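The Long Way Around to a Clear Table

By a member of the Sosamstead shared workshop
February 25, 2024

The first thing anyone asks when I say I spend my evenings at the workshop is what I'm making, and for years I had easy answers. A stool. A lamp. A truly terrible birdhouse. These days I have to take a breath first, because the answer is that a few of us are teaching an arm to tidy up a café table, and we have been at it since June, and I have never enjoyed a project so much or had so little to bring home from it.

We call it Muvau. The name came off a misheard word in a noisy room, and by the time anyone thought to question it, it was written on too many things to change.
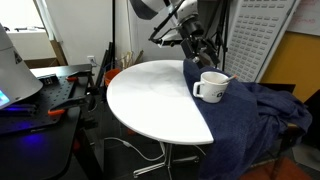
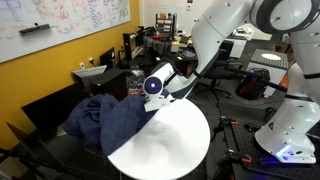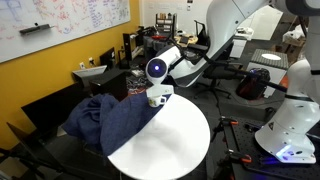

Muvau at work in the Sosamstead workshop: the round table, the navy cloth and, in the first and third pictures, the mug.

I should explain how small the job is, because people tend to imagine something grander. There is a table. There is a mug, and there is a cloth. The arm is meant to pick up the mug, set it down somewhere sensible, and deal with the cloth, and that's the whole of it. A four-year-old could do it, and a four-year-old visiting with her mother once did, while we were still waiting for the software to start.

The table was the easy part. A café over in Farndale was closing and selling off its furniture, and we brought home a round white one with a metal pedestal foot, wedged across the back seat of a hatchback with the window down the whole way. It has a lovely smooth top. It also has a shine to it, and if you have ever tried to get a camera to make sense of a shiny white surface on a bright afternoon, you'll know why I now have strong feelings about window blinds. For most of a month the software believed there was a second, ghostly object in the middle of the table, and it was only the light. We tried tracing paper over the windows, and then we tried working only after supper, and in the end somebody simply turned the table a quarter of the way around and sat down to eat a sandwich, and the ghost was gone! I still don't fully understand it – a round table ought not to care which way it's facing – but I have learned not to argue with an evening that is going well.

The mug gave us a different sort of trouble. A mug is a friendly thing in your own hand. You get a finger through the handle without looking, and you know from the weight of it whether there's any coffee left. Two stiff fingers know nothing of the kind. If they come down over the rim they have to be straight, and if they go for the handle they have to know which way the handle is pointing, which is never the way it was pointing last time. We kept a notebook of every try in the autumn, in four kinds of handwriting, and it says that in the first 181 attempts the mug was lifted cleanly 11 times. I remember most of those 11 fondly. I remember one of them so fondly that I telephoned my sister.

What changed things was slowing down. We had been so keen to see the arm do the job that we had it rushing in like a waiter at closing time. Once we made it stop just over the mug, wait, look again, and then come down the last little bit at a crawl, the numbers in the notebook began to look respectable. By attempt 406 we were bored with the mug, and I can't think of a nicer thing to be able to say about it.

Then came the cloth, and I will try to be brief about the cloth, though I know myself.

A mug is the same shape every time you meet it. A cloth is a new shape every time anyone breathes on it. You drop it on the table and it lands in a heap, you drop it again and it's a different heap, and what looked like a corner is really a fold with ambitions. We started out with a thin cotton dish towel, which slid about when it was touched and slipped off the edge more often than I care to remember. A heavier dark one behaves much better. It holds a crease, and dark blue against white is about as plain a thing as you can ask a camera to look at. My own suggestion, a checked one from my kitchen drawer, was voted down so quickly that I took it home the same night.

We went through a stretch in the winter when the arm would press on the cloth very firmly and then rise with nothing at all, like someone patting a dog. The trouble was height. The program thought the tabletop was a hair lower than it was, and so the fingers met the surface before they had a chance to close. I'd love to report that we found this by clever reasoning, but we found it by sliding slips of paper under the fingers for most of an evening and writing down which ones got stuck.

If you're thinking of trying something of this sort yourself, the advice I'd give is mostly about furniture. Fasten the arm's base to something solid and heavy, then clamp whatever is left over. We use the sort of plate that's full of holes, so that things can be bolted down and moved and bolted down again, and a pair of orange-handled clamps that have earned their keep many times over. Mark where your table feet go on the floor. We didn't, and each time the table got nudged by a passing hip, a whole evening's careful measuring went with it. Tape costs next to nothing and I wish we'd bought it in June.

And write on the wall, if you have one to spare. Our whiteboard is so full that new notes have to be squeezed in between old ones, and there's an arrow in red marker that I'm fairly sure I drew and can no longer explain.

As for money, our share of the bits and pieces, which means brackets, cable, cloths, the table and an embarrassing quantity of fasteners, has come to $1,625, spread over enough people that it hurts less than a gym membership. One of the brackets cost more than the table did. Most of the rest went on cable, and I could swear we have less of it now than when we began.

The next part of the plan is to have the mug and the cloth on the table together. At the moment they are treated as separate chores, and the tricky case is when the mug is standing on the cloth, so that pulling one brings the other along with it. I had assumed the answer was simply to move the mug first. The program agrees with me in principle. In practice it has to notice that the mug is there, and that it's sitting on something, and that the something is the very thing it was about to tug. We have two rival ways of doing this, one of them tidy and one of them mine.

A group from Trương, who share our Farndale supplier and are working on something similar with bowls, have offered to swap notes with us in the spring. I'm looking forward to it very much. I've started copying out the notebook so that somebody outside our little circle can read it, and I'm as far as the thin cotton dish towel.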